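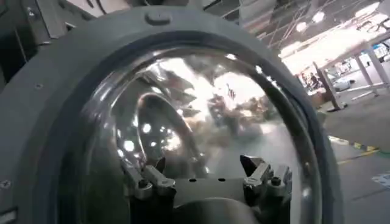 Gestlow supplies and maintains transparent covers, domes and guards for workshop machinery. The company works from a single site in Fultberg, where parts are measured, formed, trimmed and fitted into their housings. A typical assembly is a clear dome seated in a circular grey housing with a thick rim, through which brackets, bolted joints and plates can be checked without removing the cover. The rim carries its own screw holes, and the condition of the inner margin, where the clear part meets the housing, is the first item on every inspection sheet.

History

Gestlow was set up by Radomír Bartoš as a repair service for scratched and clouded guards. The early work was polishing. Replacement covers were added when customers began to send in parts too worn to polish, and forming to drawing followed. Omprakash Joshi joined to run the measuring room and now manages production. The company took over the stock and tooling of Bhardwaj, a smaller firm on the same estate, and still supplies parts under the Bhardwaj numbering where customers prefer it. There are 21 employees.

What we do

Forming and trimming of clear domes to customer drawings or from a worn sample. Samples are returned with the finished part.

Refitting of domes into existing housings, including new seals and fixings. Rims are cleaned and measured for flatness before assembly. A rim outside tolerance is reported to the customer before any further work is done.

Polishing of light surface scratches. Deep scratches and cracks are not polished, and the part is quoted for replacement.

Inspection on site. Covers are examined under the customer's own overhead lighting as well as with a hand lamp, as a glossy curved surface can hide fine marks behind reflections.

Stock and records

The store holds 3,000 part numbers, of which 2,000 are current. Drawings are kept for 15 years after the last order. Stock, drawings and inspection sheets are held in Nakia, our in-house parts register, and customers may request a printed extract for any part they have bought. Extracts list the drawing issue, the material batch and the initials of the fitter.

Visits and deliveries

Goods are received at the side entrance. Parts for repair should be dry, wrapped in soft cloth or film, and labelled with a contact name and order number. Adhesive tape must not be applied to the clear surface. The site closes for stocktaking for one week in June.

Page last revised 2026-10-27.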